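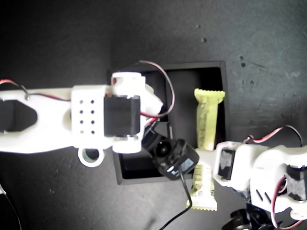 그림 1. 검은색 트레이에 놓인 길쭉한 물품과 좌우의 흰색 암

Öberg 기금 지원 과제 중간보고: 소형 매니퓰레이터 장비 도입 계획
보고일: 2024년 11월 22일 금요일
수행: Poltdale 시험실

1. 집행 현황
장비비 집행률은 77%이다. 암 구조물 출력 재료, 서보모터, 배선재 구매를 마쳤고 잔액은 예비 서보와 전원부 교체에 배정하였다. 서보는 Brostier에서 일괄 구매하였으며 납기는 발주 후 36일이었다. 당초 계획서에 적은 납기보다 길어 트레이 작업 시험의 착수가 그만큼 밀렸다. 인건비와 시험실 사용료는 계획대로 집행 중이다.

2. 구성 및 배선
구조물은 흰색 출력 부품에 검은색 서보를 체결하는 방식이다. 브래킷에 구멍을 격자로 배열해 두어 부착 위치를 바꿀 때 재출력이 필요 없다. 전선은 관절 바깥쪽으로 여유를 두고 돌렸다. 현재 배선은 시험용이며, 관절 가동 범위를 확정한 뒤 고정 클립과 슬리브를 적용한다. 해당 자재는 소모품비로 처리하고 장비비에는 포함하지 않는다.

3. 트레이 작업
작업 대상은 칸이 나뉜 트레이에 형상이 다른 물품을 두는 조건으로 정하였다. 긴 물품은 칸보다 길어 한쪽 끝이 트레이 밖으로 나오는 경우를 시험 조건에 포함한다. 트레이 고정 지그는 아직 구매하지 않았다. 견적은 Grurkham에서 받았고, 자체 출력안과 단가를 비교한 뒤 결정한다. 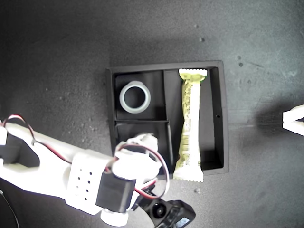 그림 2. 3칸 트레이. 왼쪽 위 칸에 흰색 고리, 오른쪽 칸에 긴 물품이 있고 손목부가 왼쪽 아래 칸 위에 위치

4. 잔여 구매 계획
가. 예비 서보 17개. Brostier 재발주. 손목 및 그리퍼용을 우선 확보한다.
나. 전원 공급 장치. 암별로 분리 공급하는 구성으로 변경하며, 예산 증액 없이 예비 서보 수량을 조정해 충당한다.
다. 고정 지그. Grurkham 견적 유효 기간 내에 결정한다.
라. 조명. 작업면 오른쪽의 밝기 편차를 줄일 확산판을 검토 중이다. 단가가 낮아 별도 승인 없이 집행할 수 있다.

5. 위험 요인
서보 납기가 가장 큰 변수이다. 재발주분도 같은 기간이 걸린다고 보고 일정을 잡았다. 단가는 이전 발주 대비 약 15% 오를 것으로 예상하며, 초과분은 소모품비에서 전용할 수 있는지 Öberg 측의 확인이 필요하다. 전용이 불가하면 예비 서보 수량을 줄인다.

6. 요청 사항
비목 간 전용 승인 여부를 서면으로 회신해 주시기 바란다. 회신을 받는 대로 재발주를 진행하며, 추가 장비의 검수는 내년 4월에 Poltdale 시험실에서 실시한다. 검수 항목표는 발주서 사본과 함께 제출한다.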